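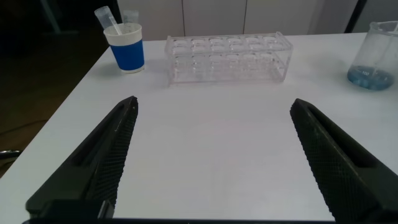

A white tabletop with a smooth surface.

Keeping a white table white

My kitchen table is white, and I have three children who like turmeric rice. After two years with it I have learned some things, and my neighbor Archana Nautiyal taught me the rest.

For every day: put 600 ml of warm water in a bowl with two drops of dish soap. Wring the cloth well before you wipe. Then go over the table again with plain water and dry it with a towel, otherwise you will see gray streaks in the evening light.

Turmeric and curry: mix baking soda with a little water until it is like toothpaste. Leave it on the spot for 60 seconds, then wipe softly. Do not rub in circles with force. I did this in March and made a dull place that I still see.

Ballpoint pen: rubbing alcohol on a cotton pad. Try first under the edge of the table, some finishes do not like it.

Tea rings: usually they go away with lemon juice, if you catch them the same day.

I do not use the green scouring sponge, also not for dried porridge. A wet cloth left on the porridge during breakfast dishes makes it soft enough to lift with an old plastic card.

Next time I write about chair legs and felt pads.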